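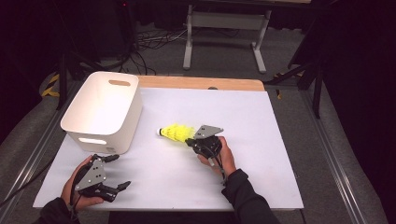
Yellow shuttlecock and white bin, table side.

Jobs > Part-time > Clurken

Clurken needs a shuttlecock sorter, part-time, starting in January. We lend badminton gear to schools and clubs, and it comes back in no particular order. Last season that meant 1,547 shuttlecocks, 258 of them in a box marked "socks."

You will stand at a table and put shuttlecocks in bins. Fit to play goes in one, practice only in another. The rest get a short moment of respect and go in the trash. Mornings, 9 to 1, with coffee that has been described as hot.

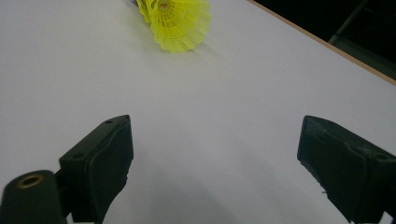 Yellow plastic shuttlecock. Check the skirt before you bin it.

You should be able to spot a bent rib, lift a full bin and stay civil while someone explains why feather is better. Playing badminton is not required – our best sorter so far couldn't stand it.

To apply, send a few lines to the Clurken lending desk, Orellana building, room 689. Please don't send shuttlecocks. We have plenty.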